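Teaching by hand: a talk with the data lead at Nivstead

The collection lead at Nivstead spends most of the working day on tableware. The company gathers demonstrations for learned robot control, and for the past several months the bulk of its output has gone into a set called Punik, which covers short kitchen-table tasks. We spoke by phone in March, starting a little before nine in the morning. Nivstead asked that its staff not be named.

The first topic was size, and the lead was cautious about it. "We have 315 episodes recorded in the current batch and 264 of them have passed review," the lead said. "I would sooner talk about the second figure. An episode that fails review costs the same to record as one that passes."

Review is done by a person who did not operate the arms. The reviewer watches each episode at normal speed, then checks the joint readings against the video. The usual grounds for rejection are a long pause in the middle of a reach, a grasp that needed three or more tries, and a timing gap between the camera streams. Failed grasps are not thrown out as such. "If the operator misses once and corrects, we keep it and tag it. The model should see a recovery. What it should not see is someone thinking."

Pauses came up several times in the conversation. A policy trained on Miranda, the company's earlier set, had a habit of stopping above an object and staying there. The lead put this down to operators who hovered while they lined up the fingers. "The labels said reach, and in the data the arm was standing still. It learned to stand still." Operators now rehearse each layout twice with recording off, and a new operator's first day does not count toward the batch.

Objects are kept plain on purpose. Bowls and cups come in a few flat colours so that an instruction can name one by colour alone, and the table is covered in brown paper to cut glare.

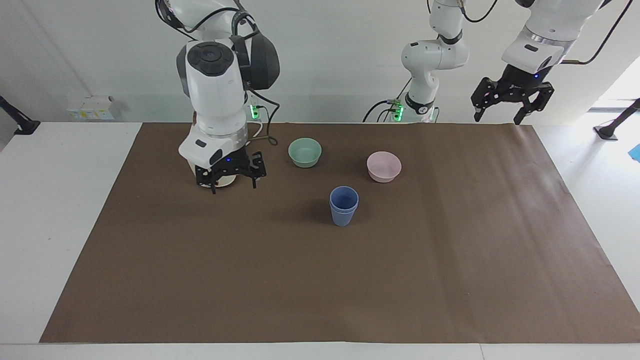
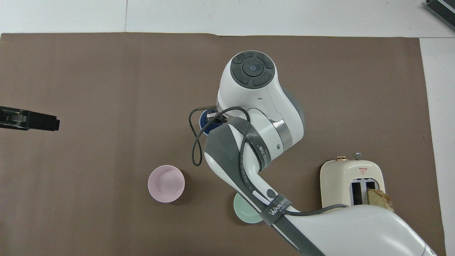 Bowls and nested cups in one layout, single cups and a toaster in the other.

Layouts are drawn up ahead of time on a printed sheet. Each sheet gives rough positions only, and the operator is told not to measure. According to the lead, an earlier practice of marking the paper with pencil crosses produced data that was too tidy. "We had a colour bowl in the same spot for a whole morning. You could blindfold the policy and it would still find the bowl. Then you shift the bowl by the width of a hand and it closes on air."

The spread is now checked at noon and again at the end of the shift. A script plots the starting position of every object on one chart, and if there is a bare patch the next sheets are changed to fill it. Of the accepted episodes, 144 have been through this check. The rest predate it and will be used at a lower weight - or dropped, depending on how the next training run goes.

Asked about simulation, the lead was brief. Nivstead uses it to test reach and to catch layouts where two arms would get in each other's way. It does not use it for contact. "Stacked cups stick together a bit. How much depends on the cup, and on how hard the last person pushed them in. I can write a number for that in a simulator, but it will be my number."

Instructions are written after recording, by two people working apart. Where their wording differs, both versions are kept. The lead said that this had been a point of debate with Tultberg, the firm that trains on the data, which at first wanted a single fixed phrase per task. The two sides settled on keeping a fixed phrase in one field and the free wording in another.

Camera calibration remains the weak point. It is redone every morning and after any knock to the stand, and it takes longer than the lead would like. A change in the fixed view of even a few millimetres shows up in the training loss within a day. "People ask about the arms. The arms are fine. Ask me about camera clamps."

The next batch will add tasks that use both arms at once, beginning with passing a cup from one gripper to the other. Sheets have been drawn up for 158 episodes, and recording starts once two more operators have finished their practice hours.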